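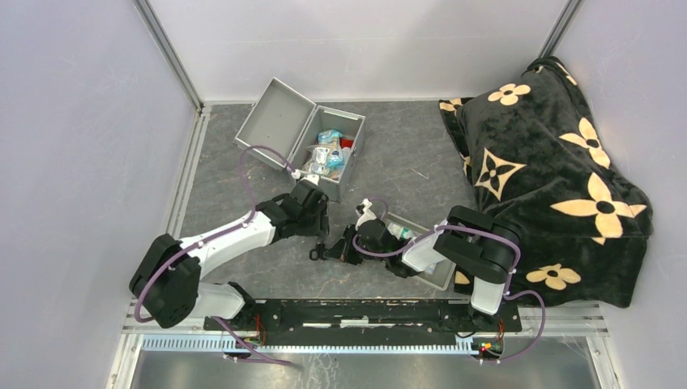

The gray case, lid open. Light blue packet on top of the heap.

February 25, 2021

Case day. I have put this off long enough that the reminder on the whiteboard has been mistaken for decoration.

State of the base: a pile. I tried a few kinder words in pencil first and rubbed them out. White and blue plastic through the middle and the lower part, a light blue packet sitting on top, something small and bright red wedged against the right inner side. The lid is a shallow tray with nothing to hold anything in place, so all of the storage is in the base and all of the optimism is in the lid.

What the case is supposed to be: the small-stuff case for the Ziletley trips. Anything that comes in its own little packet and would vanish in a coat pocket goes in there. It goes out to the Dehghan building, comes back, gets opened flat on a surface, gets rummaged in, gets closed by force. Repeat since July. The packing list for it, taped to the cabinet door, has 112 lines. I read the whole thing this morning with coffee. It includes "misc. (small)" and, further down, "misc. (other)".

Measurements, so that I don't do them a third time:
Inside depth of base, 95 mm.
Foam sheet we already own, 16 mm.
Stiff plastic dividers found in the drawer under the kettle, 4 of them, all slightly too long.
Inside length and width are on the sticky note. The sticky note is on the back of the list. If the sticky note is gone, measure again and write it in here like an adult.

First attempt. Sorted by what things are. Very satisfying on the bench and no use at all in the case. Categories don't care how big they are. One of mine was two flat packets, another was a bulging family of things that only fit if you sit on them. Ended with one compartment rattling and one under pressure. Took it all out.

Second attempt. Sorted by shape. Flat ones standing on edge like file cards, fat ones lying down, awkward ones along the hinge side where there is a bit of give. Much better. You can flick through the flat ones with a fingertip and read the printing, provided the printing is at the top, and the manufacturers have each made their own decision about that. Gelteo prints along the bottom seal in type meant for ants. Their packets go in upside down from now on. It looks like a mistake. Please don't fix it.

Third attempt, same as the second but with the dividers cut down. Used the big shears, then the file on the corners. Two came out square. The other two came out in a style I'd call handmade. They hold.

Foam: cut one piece for the lid so that whatever is standing up in the base can't jump when the case is carried by the handle. Went in snug. With the foam in, the lid met a little resistance at the front corner, which I traced to one overfilled packet with a lot of air in it. Pinhole in the outer bag, squeezed flat, tape over the hole. Only do this with outer bags. I can already see how this note gets misread.

Side matter, Nimix bags. We bought the resealable ones so that loose packets of the same sort could travel together. In theory lovely. In practice a bag inside a case full of packets is one more packet, and a slippery one. They slide over each other and everything works its way toward the hinge. Kept the bags for things with sharp corners, threw the rest in the drawer under the kettle, where there was suddenly room for them.

What came out and did not go back:
Wrappers, already opened, with nothing in them. More than I'd like to put in writing.
A folded copy of an older version of the list. Shorter. Better, in some respects.
One packet with the label worn off completely. I've put it in the tray by the door with a question mark on it. Claim it or it goes at the end of next week.
Duplicates of the item everybody is afraid of running out of. Every single person who packs this case adds one "to be safe". We are safe. We could open a shop.

About red things. Small red items are the easiest to spot and so they get used as a landmark ("it's under the red one"). This works until somebody moves the red one. I have written the compartment letters on the inside rim in paint marker instead. A is by the handle. Letters run away from you as you stand at the front. If you open the case from the back you deserve what you get, but also, the letters will be upside down.

List revised while I was at it. Struck both miscs. Merged the entries that were the same thing spelled two ways. Haven't retyped it yet, the struck lines are in red pen and legible if you tilt your head. Whoever has the next quiet hour can type it, and I'd like it noted that I had the last one.

Shake test: closed it, held it by the handle, walked to the stairs and back, up one flight, down again. Opened it on the bench. Flats still standing. One fat packet had rolled over and was lying with its face to the wall, otherwise no casualties. Did it again with the case on its side for the length of the corridor. Worse, but recognizable.

To do:
Retype list (see above, not me).
Second piece of foam for the base if anyone thinks the bottom is noisy. I don't.
Better latch? The left one clicks, the right one sort of agrees. Look at it before the next trip.
Ask Gelteo whether the packets come in a flatter outer bag. They'll say no, but it costs an email.
Find out who keeps putting the tape measure in with the tea.

Paint marker is still tacky on D. Leave the lid up until after lunch.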